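Refurb Bench News
7 July 2022

Quick one this month, the Derkport delivery came in early and we are up to our elbows in desktops. So this is short. Sorry.

The Penrose batch

289 office desktops, all from the Penrose clear-out in May. Mixed bag. Most are going back out to schools and clubs on the Ravcombe list, the rest get stripped for parts. The stripping is what we've been on all week – lids off, coolers off, processors out, sort, tray, next one.

Plenty of Dells in the pile. Decent boards, easy enough to work on once the cooler is out of the way. Socket is right there, lever down the side, mounting holes around it. Check the capacitors while you're in there. Flat tops good, domed tops go in the red bin and we dont argue about it.

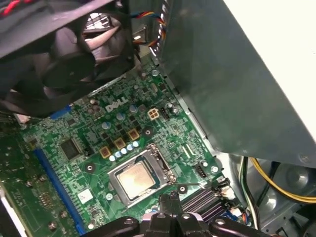 Getting the processor out

Same drill as last time but we have new people on the bench so here it is again.

Power off, cable out, side panel off. Press the power button with the cable out, hold it a few seconds. Wrist strap on. Cooler off – twist it gently first, old paste grips like glue and you can pull the chip right out of a closed socket if you yank. We lost 3 that way in May. Wipe the old paste off before you touch anything else.

Then lever down a little, out from under its catch, and up. Bracket open. Lift the chip straight up by its edges. No tilting, no sliding, no fingers on the underside. If it doesn't want to come, stop and look, something is still holding it.

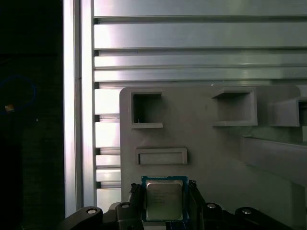 Held by the sides, printed face showing. Etis bench, Ravcombe.

Before it goes in the tray, read the label and write it on the sheet. Full number please, not just the first bit. If the print is too faint, tilt it under the lamp, and if that fails it goes in the "unknown" tray and gets looked at Friday. One chip per pocket. Do not stack them, we had a whole row with scratched tops last time and they take ages to sort out.

Close the socket again when you're done and put a plastic cover on it. Covers are in the drawer under the label printer, there's a bag of 1000 so no excuses.

Things we need

Thermal paste, any brand. Anti-static bags, the bigger size. Lint-free wipes. Also 25 of the small screwdrivers seem to have walked off since the spring, please check your pockets and your cars.

Next sort session is the usual evening, doors at the usual time. Bring a sweater, the back of the unit is freezing even in summer. Parts list for the schools goes up on the Etis page once the sheets are typed in – if your handwritting is as bad as mine, print in capitals.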